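What the second arm cell cost, line by line

16/04/2022

The second cell was supposed to be a copy of the first one, so I budgeted it by copying the first one's spreadsheet and changing the dates. It came in over. The overrun was all in lines that did not exist on the old sheet, and I am writing them down before I plan the third.

The ceiling for this cell was $3000, excluding the arm, which was already on the shelf. Excluding the arm makes the number look better than it should. If you are starting from nothing, get the arm quote first and treat everything below as an addition to it.

Gripper. I compared two, the Honex parallel unit and the Lunder adaptive one. The Honex closes faster and holds more. The Lunder has long tapered fingers and replaceable pads. My work is mostly soft goods (bags, pouches, folded cloth), so pad grip and a narrow tip matter more to me than force, and I bought the Lunder. Check the price of pads before you commit to any gripper. A set for mine is $14, and I now budget them as a monthly consumable. The first sheet had them under "misc," where they were easy to forget.

Wrist camera. I spent $374 on this, including the bracket and a cable long enough to survive the last joint turning all the way around. The cheap camera I had planned to reuse has a rolling shutter and a fixed focus set too far out. At gripper distance you want the pad surface sharp, and you want to be able to set the exposure time yourself.
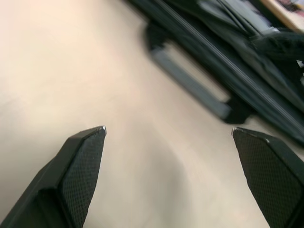
Photo: wrist camera, cell 2. Own work, free to reuse with a link.

The mesh on both pads resolves fine at that distance. Everything past the fingertips is smeared along one diagonal, including the black material on the table and the gray rectangular section in it. Shorter exposure fixes smear and costs light, so the next line on the sheet is lighting.

Lighting. Zero on the original budget. The table is a pale, plain surface and I had assumed it would bounce enough room light to get by. It does not light evenly, and dark fabric needs far more than a pale tabletop does. Two diffused LED bars and a dimmable supply went on order. Put them in the first purchase, with the mounts, and pay for shipping once.

Compute. I kept the old Medina box. It handles one camera without trouble. A second camera would need another USB controller, and I have not priced that yet.

Spares. The first cell sat idle for 13 days waiting on a single cable. I now buy two of every cable that moves and one of every cable that does not. This is dull money to spend and I would not cut it.

Software. The control stack for this build is called Prada, a name I picked when most of the test objects were handbags and have regretted in every search since. It cost nothing in licenses. It cost a lot of evenings, which the spreadsheet has no column for.

For the third cell I am planning the purchase in July, in this order: gripper and pads, camera, lights, cables, then whatever is left toward the second USB controller. The table can wait. Any flat one will do, though I would take a matte top over a shiny one at the same price.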